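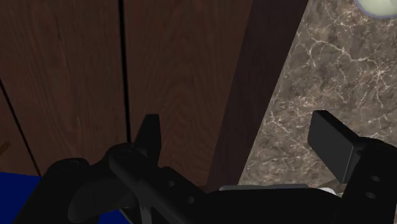
The gripper at the cupboard doors in my simulated kitchen, marble worktop off to the right.

Right, cupboard doors! Plenty of you wrote in after the drawer page, so these are the things I do now when I'm writing control code for a simulated arm and the job is to get a kitchen door open. I use Prullamus for the planning, but most of it carries over.

Look at the seam first. Where two doors sit side by side there's only a thin dark line between them, and wood grain is full of thin dark lines too. My first edge finder happily picked a streak in the grain and sent the fingers straight into the panel (Hanna Nechyporuk still brings this up). I now ask for a line that runs straight for most of the door's height before I believe it.

Don't plan in one go. I plan to a point 30 mm short of the door, stop, look again, then do the last bit slowly. It costs a second or two and saves a lot of swearing.

Put the whole hand in the collision model. I had the fingers in and had left out the brackets behind them, and those are the chunky bits that clip the worktop when the wrist turns. If your planner gets sluggish, swap the fancy meshes for plain boxes and make them a touch too big.

Let the door lead. A hinged door swings in an arc, so a straight pull fights it all the way. Keep the arm a bit soft sideways and work out the hinge from the first few centimetres of movement. Ross Drummond fits a circle through 9 points and that's been plenty for me as well.

Change the wood! Swap the colour and grain between runs, and the lighting while you're there. I ran 111 tries on one reddish-brown finish, was terribly pleased with myself, and then painted the doors white and had to start again.

Save the random seed with every run. Put it in the file name, so you can get the bad ones back.

Marble next time, and how I stop the veins being read as cracks.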